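Flosholm Straight-Wall Storage Tube
Supplied by Rurncombe Laboratory and Craft Supply
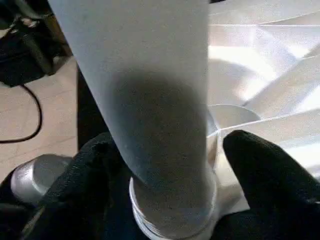
Pale gray-white cylinder with translucent ridged ring, close view.

The Flosholm is a straight-wall storage tube for dry materials, intended for stockrooms, teaching departments and studio workshops. It is stocked at Rurncombe in 2 sizes and sold singly or by the carton. Customers who held an account under the former Dauda catalog may continue to order with their existing item codes.

Intended use
The tube is suitable for powders, granules, seed samples, pigments and small hardware. It is not approved for liquids, solvents or direct contact with food. Institutions that store regulated substances remain responsible for choosing a container that meets their own rules.

Fit and compatibility
Both sizes share the same collar and therefore take the same cap. Collars and caps from the Lisholm range are cut to a different thread and should not be forced onto a Flosholm body – doing so will mark the ridges and void the warranty. Racks made for the earlier Dauda tubes accept the small size only.

Ordering information
Small tube, single: item F-73
Small tube, carton of 100: item F-73C
Large tube, single: item F-74
Replacement collar and cap: item F-75
Large tubes are packed to order. Please allow extra time for delivery in December, when the warehouse closes for its yearly stock count.

Care and cleaning
Wipe the body with a damp cloth and mild soap. Remove the collar before cleaning and let both parts dry fully before they are put back together. Abrasive pads will polish the outer surface unevenly and make adhesive labels difficult to place. Dishwashers and autoclaves must not be used.

Labeling
Paper labels hold best when applied to a clean, dry body. Preprinted labels are available in rolls and are listed separately under Stockroom Supplies.

Returns and warranty
Unused tubes may be returned in their original packaging. Opened cartons are accepted only where a fault has been reported and confirmed. The warranty covers defects in the body and collar for 2 years from delivery; it does not cover wear to labels or damage from unsuitable contents.

Account customers should send orders to the Rurncombe sales office in writing. Orders received after noon are entered on the next working day.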